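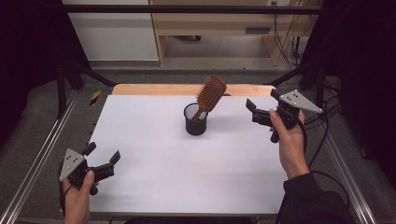 We had been meaning to get over to the open day at the Mumstead brush works for years, and every summer something got in the way (usually the garden, once a burst pipe). So off we went at last, 5 of us squeezed into my sister's car, with sandwiches on our knees and a long argument about the Velham turning that I am pleased to say I won.

The works sits behind the old Skundville road and is much bigger than it looks from the gate. Heloísa Nogueira took our group round, and what a lovely guide she was! She started us in the timber store, which smelled wonderful, and let us handle the offcuts while she talked about how long the wood has to rest before anyone goes near it with a saw. Then came the shaping room, very noisy, and the finishing benches, where I could happily have stayed until closing.

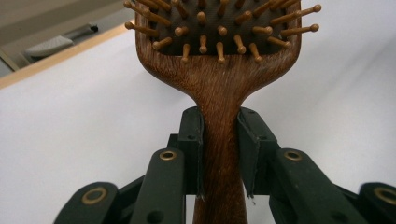 A paddle brush in reddish-brown wood, with ball-tipped wooden pins.

Tea was in the yard, served by the Ó Briain bakery van, and I can recommend the ginger cake, though go early as the queue was dreadful by three. The shop is small but fairly priced, and I came away with a clothes brush for my father and a nail brush I didn't need. They open again in December for the Christmas sale, parking in the field opposite, so bring wellies if it has rained.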